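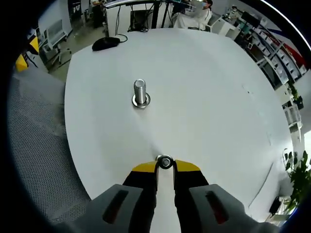
One student asked after the last lecture why the planner could not simply drive the hole onto the bolt, given that perception already reports where both of them are. The short answer is error. The pose estimate for the nut has error, the estimate for the bolt has error, and the two add up at the contact point.

Nut on bolt: phases

The Prins planner splits the task into 5 phases: approach, align, touch, search, seat. The first two run under position control. From touch onward the controller switches to force control along the bolt axis and stays compliant sideways.

Perception

A shiny upright cylinder is hard for depth sensing. Highlights move with the camera, and the washer at the base reflects too. On a white tabletop there is little texture to help. Nikton therefore fits the bolt axis from edges and uses depth only for a first guess. The nut is between the jaw tips, so its pose is estimated relative to the gripper, once, after the grasp.

Search

If touch is detected and the nut does not drop, run a spiral search. Keep the downward force low. Stop after 40 steps and go back to align.

Data

The Gusau set has 482 episodes. Split by episode, never by image. Neighboring images are nearly identical, and a split by image will make your test score look far too good.

For the lab

Start from the Ilness template. Train the pose model for 4000 iterations, then plot lateral error at the moment of touch. Hand in the plot, your search parameters and one paragraph on the worst case.

Reading for next time: impedance control, sections on contact transitions.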